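Who Asked for a Subscription to Lunch?

January 23, 2024

My office switched to Zitix in November. Before that, we had a kitchen with a microwave, a drawer of mismatched forks and a folding table where people left whatever they had too much of at home. Now we have an app. You tap what you want by ten in the morning, and at noon a bag with your name on it sits on a shelf by the elevator.

The sales pitch was time. Zitix told our managers that each employee would save 46 minutes a week. I have asked where that number comes from and have been sent a slide with the number on it in larger type. Did someone follow people to the sandwich shop with a stopwatch? Are we counting the walk? I used to like the walk.

Then there is the money. The company pays part of the cost and we pay the rest, which for me comes to $60 a month. It leaves my paycheck before I see it, and I pay it whether I eat or not. When I was home sick for most of a week, five lunches were ordered for me anyway, on the basis of what the app calls my taste history. My taste history is apparently chicken.

I don't doubt that some people are happier. The ones with small kids seem to like having one less thing to think about, and I believe them. What I doubt is the idea that feeding yourself in the middle of the day was a problem waiting on a software company. We had been managing it for years with leftovers and fruit.
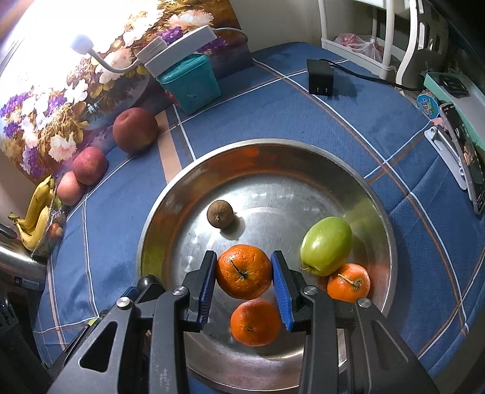
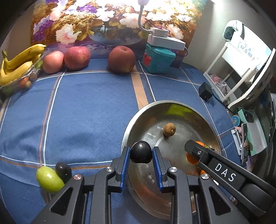 Oranges in a steel tray; in the second picture, a plum over a steel basin.

Opinion | Work and Money

Fruit is a good test case, as it happens. Under the old arrangement you brought an orange from home and ate it. Under Zitix, fruit is a "wellness add-on," sold in a sealed cup, cut into cubes, for a price I would be embarrassed to tell my mother. I ordered it once. The melon tasted like the cup.

A friend's employer in Campbell uses Telik, a rival outfit, and swears it's better because you can skip days. Fine. But you have to skip them before midnight, and after three skips in a month you drop to a lower tier with fewer choices. Somebody sat in a meeting and decided that a person who brings soup from home should be punished a little.

Both companies like to talk about waste. Zitix says it has kept 3000 meals out of the trash in our building. Compared with what? The old kitchen had one small bin. The shelf by the elevator now has two large ones beside it, and by one o'clock they are full of bags, lids and little tubs of dressing. If there is a saving in there, I would like to see the receipt.

I'm told we are locked in until next November, and that leaving early would cost the company $300 a head. So the app stays. Last week it sent me a survey asking how likely I was to recommend lunch to a colleague. I gave lunch a ten. There was no question about the app.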